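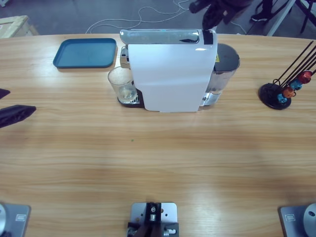

1. Coffee point – appliance and surroundings

Item: capsule machine, white, on the light wooden table, break room, Stusby building
Inspected by: Sutrisno Liem
Date: 7 February 2022
Last inspection: June, according to the sticker. The sticker was on the fridge.

1.1 Machine stands on a flat, stable surface – PASS
It stands near the back of the table and doesn't rock when pushed. I pushed it twice, the second time harder than the checklist calls for.

1.2 Warning label present and not painted, peeled or covered – PASS
Small yellow label, on the dark panel beside the water tank. I doubt it has had a reader since delivery, but presence is all the form asks about.

1.3 Power cord undamaged, plug fits snugly – PASS
Cord checked along its full length. There was an extension lead behind the table at the last inspection. It has gone, and I have not asked where, in case somebody tells me.

1.4 Water tank seated properly, lid closes – PASS WITH COMMENT
Seated fine. Please fill it with a jug. Carrying the tank across the room and back leaves a trail on the floor, and the floor is item 4 on my list for this building.

1.5 Lever moves freely, stays closed during brewing – PASS
Tried with plain water, no capsule. If the lever resists, open it and look for a used capsule. Leaning on it is how the Plodham office got a new machine.

1.6 Drip tray in place and emptied – COMMENT
In place. The emptying is on a rota, and the rota has one name on it: Arif Teoh. He did not know this until I showed him.
Action: Arif to add other names. Arif says he will be generous with them.

2. Glassware and drinking vessels

2.1 No chips or cracks – PASS
Ran a finger around every rim in the cupboard and retired one mug. Glasses were all sound.

2.2 Vessels suitable for hot drinks – FAIL
The cupboard holds plain glasses and mugs, and people take whichever is nearest. We don't know whether the glasses are rated for heat, and there's no marking on them that I could find. Coffee comes out of this machine at more than 80 degrees Celsius, by my own thermometer.
Action: mugs to the front of the shelf, glasses to the back. Water and juice only in the glasses until the supplier replies.

2.3 Glasses not left out on the table after use – FAIL
A small clear glass on pale wood is very easy to miss with your eyes and very easy to find with your elbow. Rinse it and put it back. The sink is 5 steps away, and yes, I paced it.

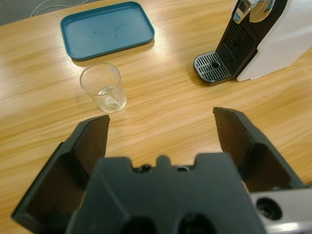

Item 2.3: clear glass out on the tabletop.

2.4 Broken glass procedure posted – FAIL
There is a procedure. It is posted in the stationery closet, facing the wall, behind the toner. Dustpan and brush are under the sink, where they should be.
Action: move the notice to the cupboard door. Owner: me, apparently.

3. Trays and capsules

3.1 Capsules stored off the floor and away from heat – PASS
Capsules go on the stand with the round black base. Boxes of spares go in the cupboard. The box on top of the radiator has been moved to the cupboard, and I'd like it to stay there this time.

3.2 Capsule stand stable – PASS WITH COMMENT
Fine if you take one capsule at a time. Keep the rods pointed away from where people walk.

3.3 Blue tray used for carrying – COMMENT
It has a raised rim and should be used when more than one drink leaves the room. Most days it sits on the table with nothing on it while people go past holding three cups in two hands. No action that I can enforce.
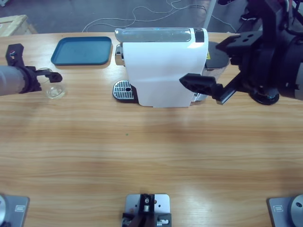
4. Floor and access

4.1 Route between table and sink clear – PASS
Two bags moved during the inspection. Their owners were polite about it.

4.2 Floor free of spills – FAIL
See 1.4. Wiped up by me at the time of inspection. Paper towels were out, so this was done with a napkin from Jidcombe Bakery, which is not rated for the job either.
Action: order paper towels.

4.3 Emergency exit not blocked – PASS

Follow-up: fails to be rechecked in 20 days. Comments to Sutrisno, in writing, and please not on the back of the rota.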